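Folding bench, notebook 3
October, started 9:40 a.m.

Read Carola's summary again before starting. She says the Plollier fold (sleeves in, bottom third up, top third down) gives a flatter stack than the plain half-and-half I have been using, and that it holds up better on the shelf. I am not convinced. Her numbers come from one load, all men's cotton, all pressed. Give me pressed cotton and I can make any fold look good.

So, same method today, worse laundry. Mixed load, shirts and kitchen cloths together, no pressing. Shelf board and the 655 g weight from last time. Stack height taken at the front edge only. I know Carola measures at the collar side, and I still think that is the wrong side, because the collar props everything up and hides what the fold is doing.

Run 1, plain fold: 137 mm under the weight.
Run 2, Plollier fold, same items: 137 mm again. I measured it twice because I didn't believe it. No difference at the front edge, then, whatever the leaflet promises.

Took the stack down and started over with the Ernby order, which wants shirts first and small stuff last. Slower for me. I keep reaching for the cloths.

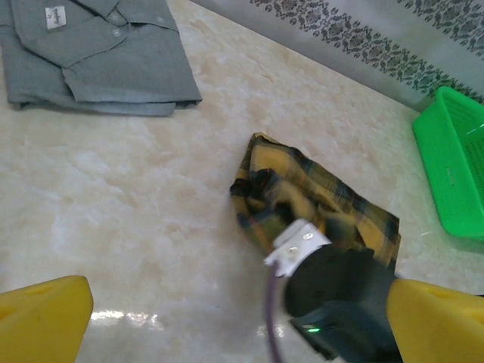 Collar position is where I think the whole argument is hiding. The Zidunitz sheet says collar up, facing you, always. Fine, but then the collar is one more lump in the same spot on every shirt, and by the fourth or fifth one the pile leans. The gray-green button-up shows the other thing that bothers me: the fold line on the lower edge is crisp, yet the layer underneath still sticks out past it along the bottom and the left. Going by the "neat edge" score that shirt gets full marks. Going by a ruler it doesn't. I'd like the score dropped, or at least taken from the widest layer.

Cloths are a separate mess. Plaid ought to help, you have lines to fold along, but the checks only line up if the cloth was cut square, and plenty of ours weren't. I went with the edges and ignored the pattern. Akinyi does it the other way and says hers look better. They do look better. They also come out different sizes.

Run 3, Ernby order, plain fold: 43 seconds slower than run 1, height not taken, I knocked the board. Don't use this one.

Want to do before anyone quotes the Plollier result again:
- repeat 1 and 2 with collars alternating
- measure front and collar side both, so Carola and I can stop arguing
- ask where the Lukumay figure of 1673 folds comes from, and whether that was one person or several

Akinyi has the ruler.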